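Clearing up after the rice lunch

The rice lunch went well again and thank you to everyone who came. We served 149 meals over the two sittings, up from 105 in January, and Florence Gagnon has asked that we put something in the newsletter about the tables, as the clearing up took longer than the cooking.

Rice is cheap, it keeps warm and nearly everybody eats it, so it is staying on the menu. It does get everywhere. Cooked grains stick to the wood if they are left, and once they have dried on they need to be lifted with a scraper, which marks the finish. The centre had the tabletops re-oiled over the winter at a cost of $243 and we would like that to last until next year at least.

Please clear in this order from now on. Napkins go first. Pick them up by hand and put them in the clear plastic container at the end of the table, along with any scraps. Napkins left on a plate end up in the sink, and the drain in the Keststead kitchen is slow enough already. Next, tip any rice left in the small black trays into the same container. Plates then go onto a serving tray and are carried to the kitchen together. A tray takes one stack of plates and the cutlery. Please don't pile a second stack on top, even if it is a short walk.

Brush the table last, once everything has been lifted off it. Use the dry brush and work along the grain toward the edge, with a dustpan held underneath. A wet cloth straight onto loose rice only smears it. When the grains are off, wipe down with warm water and a little soap, then go over it again with a dry towel. Colton Cloutier has put two new brushes on the hook beside the pantry door. The old one is for the floor and should stay on the floor.

The clear containers are emptied into the green bin and rinsed before they are stacked. If they are put one inside the other with food still in them they are very hard to get apart, and Marlene Caron spent part of the last lunch doing that with a butter knife.

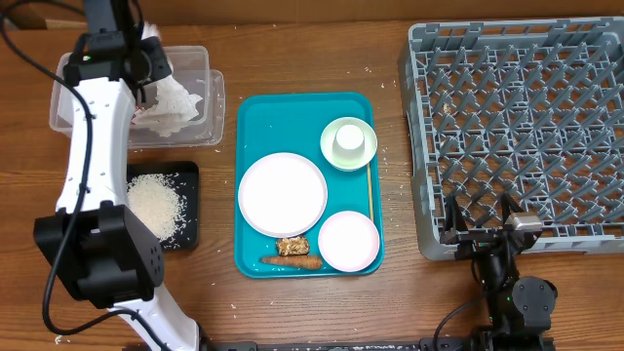

Dish racks can stay out on the tables while people are still eating, but move them back to the counter before brushing. Rice collects around the feet and gets missed. The teal trays are washed by hand in the left sink and dried standing up. The white plates can go through the dishwasher as usual, large ones at the back.

Tarcísio Andrade is looking after the supply cupboard until the fall. If you find we are low on napkins or dish soap, write it on the sheet inside the door. There were 51 napkins left at the last check, so a new package is on the list already. Anyone who would like a turn at clearing instead of serving can let Florence know at the desk.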